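Carnet d'atelier — buanderie de Vivcombe
vendredi 13 décembre 2024

Reprise sur la machine n° 1, programme Domis chargé dès l'ouverture. Le point dur reste le hublot : prendre le bord, tirer sans lâcher, garder la place pour le panier. J'adore cette partie du boulot !
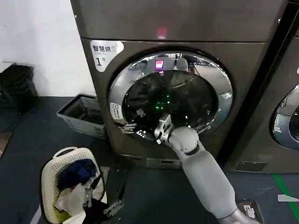 Notes : équipe Domis, atelier de Vivcombe

Compteur à 371 cycles de porte depuis septembre, dont 38 repris à la main. Le plus beau, c'est côté équipe : les collègues du linge ne passent plus la matinée pliés en deux devant les hublots, ils trient, ils détachent, et ce sont eux qui nous disent où placer les paniers (ils ont souvent raison contre nos plans). Deux ont demandé la formation Pranlow — inscriptions à envoyer lundi.
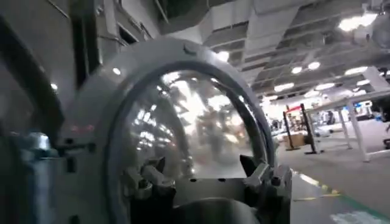

Vue côté pince, ligne verte au sol et plafond de l'atelier.

À faire : revoir l'approche par le bas du hublot, relancer Kruger pour les doigts de rechange, réécrire la fiche de reprise manuelle avec l'équipe du matin. Objectif 200 cycles de plus avant la pause — vivement la suite !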